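Section 2: Setting up the bay and handling tinned goods

Welcome back, and thank you for getting this far. If you have worked through Section 1 then both arms are bolted to the front rail and answering to the controller, and the harder half of the job is behind you. What follows is the part of the Tarnside guide that people tend to skim, and I do understand the temptation, but please read it through once with a cup of tea before anything moves.

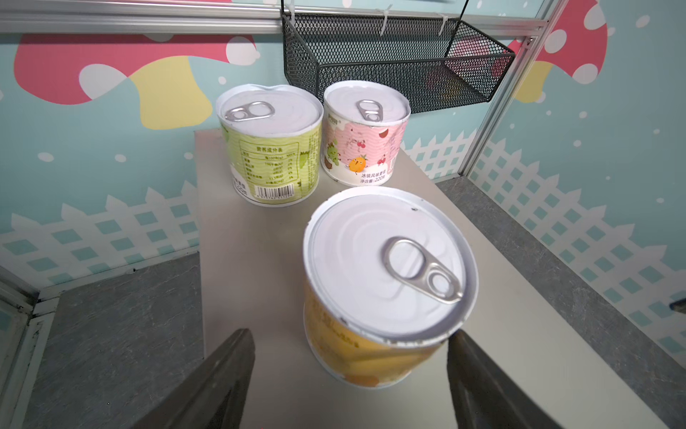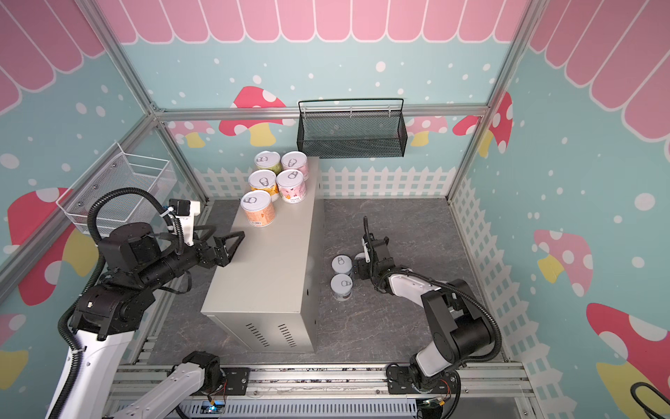 Fig. 2. Ring-pull cans in the bay. First view: from the wrist, with the fingers either side of the nearest can. Second view: the whole bay, with both arms.

2.1 Before you begin

1. Walk round the bay and look at it from every side you can reach. Loose tools, gloves and stray cable ties should all go back in the box.

2. Give the front rail a wipe. Crumbs and grit gather in the slots sooner than you would expect, and a soft brush gets them out nicely.

3. Follow each cable with your eye from the base of the arm to the wrist. It should have enough slack for the full reach without lying across the work surface.

4. Press the stop button and check that both arms report a stop. Do this at the start of every session, even if you only popped out for lunch.

Note: The stop button belongs outside the bay, within easy reach of the person in charge. If you find yourself leaning over an arm to get at it, move it.

2.2 Placing the cans

5. With both arms stopped, stand the cans upright on the raised surface, lids and ring-pulls uppermost. Any mixture of labels will do, and a good mixture is better than a row of the same thing.

6. Leave out any can that is dented, bulging or sticky. A sticky can will cling to a finger pad and spoil the release, and it's a nuisance to clean off as well.

7. Choose the can nearest the gripper as your first pick. Cans that stand almost touching should wait until there is room beside them for a finger to go down.

Caution: Never straighten a can by hand while an arm is live, however slowly it seems to be going. Stop, reach in, put it right, step back, and only then start again.

2.3 The first pick

8. Bring the open gripper down at the slow setting, one finger to each side of the can, and watch the wrist camera view as you go. The fingers should close on the body of the can and keep well clear of the ring-pull.

9. Close gently. If the label wrinkles or the can begins to turn, open again and lower the force by 2 steps. The factory setting is 13, which suits a full can of fruit but is rather firm for anything lighter.

10. Lift straight up, pause, and set the can down again in the same spot. Once you are happy with that, carry on to a full move.

2.4 Two arms in one bay

Each arm should have its own side, and the space over the middle is shared. Our house rule, which Miłosz Krawczyk wrote into the very first edition and which we have never found cause to change, is that only one gripper may be over the raised surface at a time. The other can work at floor level or wait at its rest position. If you have the Grondlow controller, switch on the shared zone in the safety menu (entry 2263) and it will hold the second arm back for you. You should still keep watching.

Note: The shared zone has to be set again after a software update. The notes on this were revised on 4th January, so please throw away any older printed copy.

For finger pad changes, go to Section 3.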